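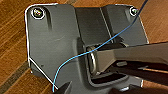

Repair evening is back at the old Gellent hall, and I couldn't be happier

If you've been walking past the old Gellent hall this month and wondering why the lights are on again after tea, I've got good news for you. The monthly repair evening is back! It starts up properly in September, doors at half past six, and I went along to the trial run to see whether it was still the cheerful muddle I remembered from before the roof went.

It is. I took my toaster (the lever won't stay down, and I've been holding it with a wooden spoon since Easter) and a lamp that belonged to my aunt, and I got there early thinking I'd be first. I was not first. The queue went out past the bike rack and a man near the front had brought an entire standard fan with the cage off.

Hajar Ramadan has been pushing for this for as long as I've known her, and she was on the door with a clipboard and a tin for the money. It's free to come in, though they do ask you to put something in the tin if your thing gets mended. The trial run took 106 items, which is a lot for one hall and a single kettle. Of those, 90 went home working. I think that's brilliant, and I told anybody who would listen.

The tables are set out by type now, so electrical things are along the stage side, clothes and curtains by the window, and everything with a wheel goes in the side room where it can drip on the lino. Before, you just sat down next to whoever looked free and hoped they knew about zips. I did miss that a bit, but my lamp was seen inside twenty minutes, so I can't really grumble.

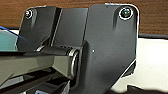
Dark grey metal and a socket-head screw, up close.

Screws were the great topic of the night on my table. Szabolcs Kiss had my toaster in bits before I'd finished explaining about the spoon, and he told me the commonest reason he has to send people home is a screw head that somebody has already chewed up with the wrong driver. So please, if you're planning to come next time, don't have a go with a butter knife first! Leave it alone, put any loose bits in an envelope and write on the front what they came off. He was very firm about the envelope.

The toaster had crumbs packed in under the catch, by the way. Years of them. I won't say how many came out but he went and fetched the dustpan.

What I hadn't known is how close the whole thing came to not happening. The hall needed new wiring before anyone was allowed to plug in so much as an iron, and the bill for that was a good deal more than the tin could stand. Tarkano, the hardware shop on the corner by the bus stop, put in 1,000 pounds and a box of fuses, and the rest was raised with the plant sale and that very long quiz in the spring (I was on the losing team, we don't discuss it). The wiring was signed off with 9 days to spare.
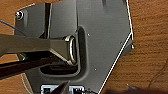
According to Ildikó Oláh, the sewing tables could do with twice the people, and she'd take anyone who can thread a machine and is willing to learn the rest on the night. She had a heap of school trousers beside her that she hadn't even started on when I went past, and she was still perfectly happy to stop and show a lad how to sew on a button so it stays put.

I asked whether there'd be any teaching this time round and the answer is yes, a little. There will be a half-hour slot at the start of each evening for people who'd like to learn one small thing. The first is changing a plug fuse, then darning a sock, and after that it depends what people ask for. You don't have to book. Just turn up and sit at the table nearest the stage.

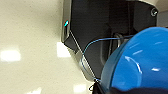 I'd love them to do a session on bikes, and I said so, but the side room only holds a handful of people and Csenge Antal reckons it would have to wait for better weather so they can use the yard. I've put my name down anyway. My back brake has been making a noise like a goose.

A few practical bits before I forget. They can't take microwaves or anything that runs on gas. Big televisions are out too, mainly on account of the steps. Bring the lead with you if it has one (you'd be surprised) and bring the battery as well. Last items are booked in at eight so there's time to finish and sweep up. Tea is 50p and the cheese scones went very quickly, so don't hang about.

My aunt's lamp needs a new switch, and I'm taking it back in September.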